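Home and Shop Automation > General > Can any of these do chores yet?

torque_ledger
October 14, 2025
Putting toy produce into a basket is my baseline for kitchen tidying. Rigid parts, flat table, good light. My pass mark is 135 picks with 5 drops or fewer.

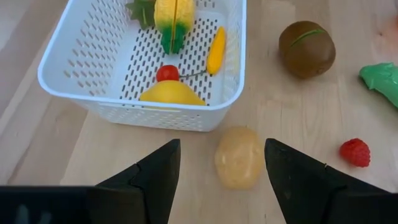
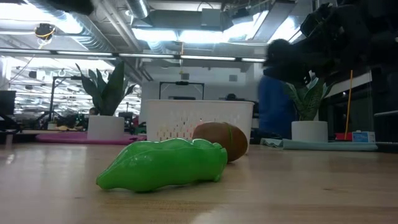
Plastic basket, toy food, wooden table.

Grellville_Mike
Toys don't deform. Try a ripe tomato, then a wet plate. I ran a Zustico arm on shop parts for 15 weeks and it was fine until somebody changed the bin.

torque_ledger
Agreed on deformation. Shape still matters, though. A tan potato on tan wood is a poor contrast case, and a raspberry leaves little to grip.

shimstock
What cycle time? By hand I'd clear that table in seconds.

torque_ledger
Roughly 50 seconds per item on the Ivis controller in May. Slow, but it can run overnight.

Grellville_Mike
Overnight with a person on call is not unattended. Count the resets.

shimstock
Nowakowski's bin-picking notes log resets separately from drops. I'd use that format.

torque_ledger
Fine. I'll add a reset column and rerun with the basket rotated.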